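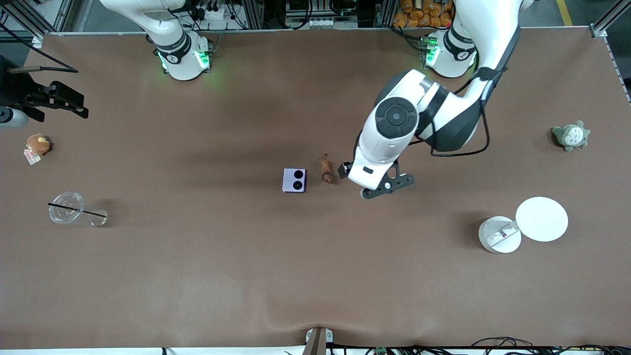 Revisión de mesas de trabajo, taller Midmont
Mesa 12, marzo
Revisa: Amedeo Cocco

1. Tablero limpio, sin restos de adhesivo ni virutas.
Conforme. Queda pendiente repasar la cara inferior.

2. Objetos sueltos retirados al cerrar el turno.
Ver comentario. Las piezas pequeñas van a la bandeja 6 y no se dejan sobre el tablero.

3. Vasos y bebidas fuera de la mesa.
No conforme. Los vasos de plástico con pajita se tiran en el contenedor del pasillo, también los vacíos. Segunda anotación por lo mismo.

4. Perfiles de aluminio del borde: tornillos apretados, sin rebabas.
Conforme. Reapretados 2 tornillos en la esquina del lado de la puerta.

5. Cables recogidos y sin roces.
Conforme.

6. Altura del tablero.
105 cm, correcta. Las patas regulables no se tocan sin avisar.

7. Paso libre hasta el extintor.
Conforme. El carro de Fabbri estaba en medio a las 12 y se ha movido.

8. Etiqueta de inspección legible.
No conforme. Pedir una nueva a Ulard.

Resultado: apta con observaciones. Los puntos 3 y 8 se vuelven a mirar en la próxima ronda.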